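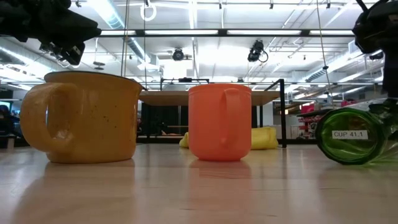
有位读者来信问，杯子越攒越多，搪瓷的、塑料的、玻璃的全挤在一层柜子里，每次拿一只都得先挪开三只，到底该怎么分、怎么洗、怎么放？她还补了一句：千万别劝我扔，我一只都舍不得。

太懂了！我们Homden杯子小站收到的信，一大半都是这种心情。下面把大家常问的整理到一起，12月27日更新过一次，加了塑料杯异味和玻璃瓶存放那几条。

一、搪瓷杯和“搪瓷风”的杯子怎么区分？

现在很多杯子做成芥末黄底、撒一层深色小斑点，杯口再深一圈，远看都像搪瓷，近看可能是陶瓷，也可能是别的材料。最省事的办法是拿一块冰箱贴靠上去：搪瓷的里面一般是铁胎，会吸住；陶瓷不会。敲一下听声音也行，搪瓷的声音偏脆，带一点金属味儿。两种我都喜欢，斑点杯放在木头桌面上真的好看，漆面亮一点的桌子还能映出一团黄色，早上看着心情都不一样。

二、搪瓷杯能进微波炉吗？

铁胎的不行，请务必记住。想喝热牛奶就用小锅热好再倒进去。底部标了可以微波的陶瓷斑点杯另当别论，翻过来看看底标就知道了。

三、搪瓷磕掉一小块瓷，还能喝水吗？

看掉在哪儿。外壁和杯底磕了，擦干、别让它生锈，照常用没问题。内壁或者杯口磕了，我建议让它退休，去当笔筒、种薄荷、装晾衣夹，都特别合适。我自己那只Brarkeck老杯子现在装的是勺子，站在灶台边上，比当杯子的时候还抢镜。

四、杯壁上的茶垢怎么去？

小苏打加一点水，调成糊，用软布蘸着转圈擦，放15分钟，再冲掉。顽固一点的就重复一遍。钢丝球请收起来！搪瓷面一旦划花，茶垢只会来得更快。咖啡渍也是这个办法，柠檬酸也好用，只是别泡过夜，酸性的东西泡久了，釉面会发涩。

五、塑料杯有股味道，洗不掉怎么办？

先确认是新杯子的味道还是用出来的味道。新的用温水加洗洁精洗两遍，敞口晾一两天，多半就淡了。如果晾了一个星期还是刺鼻，就别拿来喝东西了。用久了的味道大多是橙汁、可乐这类饮料留下的，温的小苏打水灌满，泡一晚，第二天冲净晾干。晾的时候口朝上还是朝下？我的习惯是先朝下沥水，再翻过来通风。

六、塑料杯能倒开水吗？

看材质标识。杯底写着5号（PP）的耐热一般好些，但各家做工不同，以说明上写的温度为准。没有标识的，我一律只装凉水和常温饮料。橙色、红色这类颜色鲜亮的杯子特别适合给孩子当漱口杯，好认，一家人不会拿错。

七、杯子的把手朝哪边放才顺手？

终于有人问这个了！我对这件事有近乎执着的热情。开放式层板上，所有把手统一朝右前方斜一点，惯用左手的人就反过来。高瘦的杯子靠后，矮胖的靠前，这样一眼能看全。两只矮杯子之间留出一根手指宽的空隙，拿的时候就不会磕碰。放在桌上临时用的，把手朝着自己就好，别朝过道，路过的人袖子一带就倒了。

八、杯子可以摞起来吗？

同款、带堆叠口的可以，最多摞14只，再高就晃了，而且只适合放在落地的矮柜里。家里的吊柜请按两三只来。搪瓷杯之间夹一张厨房纸，杯口就不容易互相磕。不同款的我不推荐硬摞，我试过把细长的塑料杯塞进宽口杯里，拔出来的时候差点坐到地上。

九、玻璃瓶能不能横着放？

空瓶子可以横着放，抽屉里尤其省地方，绿色的玻璃躺着，光从侧面透过来，真的很漂亮。只是圆瓶子会滚，所以垫一条毛巾，或者在抽屉里加一块防滑垫。直接躺在光面桌上也行，离桌边远一点，旁边有人干活的时候还是立起来或者收走。装着液体的瓶子，除非塞子密封得很好，我都让它站着。

十、旧玻璃瓶想留着插花，瓶身标签怎么撕？

灌上温水，等几分钟，胶会变软，从一角慢慢揭。剩下的胶印抹一点食用油，盖上保鲜膜，过一会儿用布擦掉，再用洗洁精洗净。如果是自己贴的编号标签，贴的时候就贴在靠近瓶底的位置，以后洗瓶口瓶肩都不碍事，揭起来也方便。

十一、要不要给杯子编号？

杯子多的话强烈推荐！我从8月开始给自己的收藏做登记，本来以为会很枯燥，结果越做越上瘾。编号不用复杂，“大类加序号”就够用，白底黑字，字写大一点。本子上再记材质、容量、从哪儿来的、哪里有磕碰。瓶子和杯子混着放的，可以共用一套编号，找起来反而快。标签贴在外壁，避开嘴会碰到的地方，要进洗碗机的就只记在本子上。

十二、日常用多大的杯子合适？

我最常用的是300毫升，泡一包茶刚好，热水也不会放到凉了还没喝完。大杯子看着过瘾，装满以后其实挺沉的，手腕不好的朋友要留意。量容量很简单：放在厨房秤上去皮，加水加到平时喝的高度，看克数就行。

十三、桌面总是留下一圈水印怎么办？

木桌子上放杯垫，这条没什么可商量的。软木的、棉线钩的都好，我用的是Stustitura的毛毡垫，吸水挺快，缺点是爱沾猫毛。已经有了浅浅的白印，先用干布擦，再用吹风机低档吹一吹，有的能淡下去。印子发黑的话，水多半已经进到木头里，得找会修家具的人看。

十四、搬家时杯子怎么包？

每只杯子用2张纸：一张揉松了塞进杯里，一张从外面斜着卷，把手那里多绕一圈。放进纸箱时杯口朝下，侧着塞最容易碎。玻璃瓶套一只旧毛袜子，比气泡膜还贴身。箱底和箱顶都垫毛巾，箱子外面写上朝上的方向，摇一摇没有声音再封口。塑料杯不怕摔，正好拿来填箱子的空角。

十五、有没有适合刚开始收集的朋友的建议？

挑你每天真的想拿起来的那一只！颜色可以大胆，黄的、橙的、绿的摆到一起，厨房一下子就亮了。旧货市集上常有便宜又好看的，去的时候带上冰箱贴，还可以用指尖沿杯口摸一圈，有缺口马上就能摸到。Spahić市集的搪瓷摊我逛了好几回，每回都说只看看，每回都拎着袋子回来。

还有别的问题，欢迎在页面下方留言，杯子照片也一起发来，我很爱看。下一次更新准备写杯盖和密封圈，已经有好几封信在催了，吸管杯那条也会补进去。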